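Vakolau oil

The Vakolau oil is a scented liquid reported to appear on a small printed icon of the Virgin Mary kept in a private home in the settlement of Vakolau. Believers regard it as a sign of grace and credit it with healings. No sample is known to have been examined under conditions that would rule out an ordinary source, and the local church has neither approved nor condemned the devotion. Claims about the oil rest almost entirely on testimony gathered by its supporters.

The name is also used for the cotton pads handed out to visitors, which are said to have touched the icon. These are sometimes called Vakolau cottons.

Origins

The usual account comes from a pamphlet by Panagiotis Gkikas, a retired schoolteacher and an early supporter of the devotion. According to Gkikas, the owner of the icon, Kyriaki Ververidis, noticed a sweet smell in her home one evening in June and found beads of oil on the paper surface. She wiped them away, and they had returned by morning. She told her parish priest, who came to the house, prayed, and advised her to keep the matter quiet.

It didn't stay quiet. Gkikas writes that the news spread "without anyone carrying it," although the same pamphlet says a few pages later that he told the members of his prayer group that week. The second edition drops the sentence about the prayer group and adds a passage in which the priest kneels and weeps. The priest has left no written account of his own, and whether he wept, or how long he stayed, can't be checked.

The icon is a mass-produced paper print glued to a board. Followers have pointed to its cheapness as evidence of divine humility. It has also made the object harder to study, as paper and glue soak up oil and can release it slowly, especially in a warm room. An oil lamp hung in front of the icon in the early months and was later moved to another wall. The pamphlet mentions the lamp once.

Growth of the devotion

Visits were informal at first. A regular evening of prayer began at the Ververidis home within the first year, starting at 7 p.m. and made up of hymns, the rosary or the Akathist depending on who was leading, and a period of silence before the icon. The mix of Catholic and Orthodox practice is unusual and has drawn complaints from both sides. Supporters describe it as a fruit of the oil. Critics have noted that it also leaves the gathering outside the clear authority of any one bishop.

Later meetings moved to Flular, a rented hall on the main road, where the icon was brought for the evening and taken home afterward. Reports of fresh oil fell off sharply once the meetings took place in the hall. Gkikas explained this as a test of faith. Other possible explanations include the brighter lighting, the larger number of people watching, and the distance from the place where the icon was normally kept.

Reported healings

A register of favors is kept by the organizers. It is said to contain 3032 entries, a figure repeated in nearly all friendly coverage of the devotion. The register hasn't been opened to outside readers. Extracts that have been published show that many of the entries are requests for prayer, notes of thanks, or simply signatures, and it isn't clear that any number of them describe a cure.

The best-known case is that of Ruby-Lee Mudgway, who said that long-standing pain in her hands left her after she was anointed. She has spoken about it with obvious sincerity and has never asked for money. She has also said that she was under a doctor's care at the time and had recently changed her medicine. That detail appears in her own account and is missing from the version in the pamphlet. Joint pain commonly comes and goes, and improvement after a moving event is not unusual.

A claim that the oil "works in 100 percent of sincere cases" circulated for a time on printed cards. It can't be tested, as any failure may be put down to a lack of sincerity. The cards were withdrawn after complaints from families of the sick. Gkikas said he hadn't written them and did not say who had.

Examination

The only attempt at a formal study was made by Achilleas Karras, a chemist, at the request of a relative of the Ververidis family. He received a cotton pad in a closed jar and reported that the liquid on it was consistent with olive oil containing a rose scent. He stressed that the result said nothing about how the oil had reached the icon. He hadn't taken the sample himself, and nobody could tell him who had.

Karras proposed sealing the icon in a clear case for 12 days, with the room locked and the key held by a third party. The organizers agreed and then declined, saying that heaven shouldn't be put on trial. Supporters have since quoted his report as proof that the oil is "real oil," a point that was never in dispute.

Kagiso Radebe, a writer on popular religion, visited the home and later the hall. Her essay argues that outright fraud is not the only alternative to a miracle. Several people handled the icon each day, many with oiled fingers after being anointed, and each could in good faith have found oil that another had left. She was less generous about the cottons, which she watched being dampened from a bottle before the doors opened. The organizers replied that the bottle held oil already blessed by contact.

The domestic setting

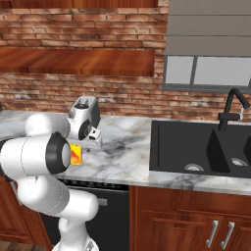

A kitchen countertop in a computer rendering.

Household shrines are common in the region, and a devotion that starts in a home carries a particular appeal. Radebe considers this central to the success of the Vakolau story. It also means that the first and most important events had no witness outside the family. Every later description of them, including the smell, the wiping, and the return of the oil, goes back to a single conversation between Ververidis and Gkikas, of which no notes survive.

Commercial use

Small bottles labeled as Vakolau oil have been sold by a mail-order business called Bokitz. The organizers deny any connection with it, and the label doesn't say where the contents come from. A second seller, Tsolakis, stopped offering the bottles after buyers asked the same question. The cottons themselves are free, though a donation box stands beside them at Flular and no accounts have been published.

See also

Myrrh-streaming icons
Private revelation
Anointing of the sick
Household shrines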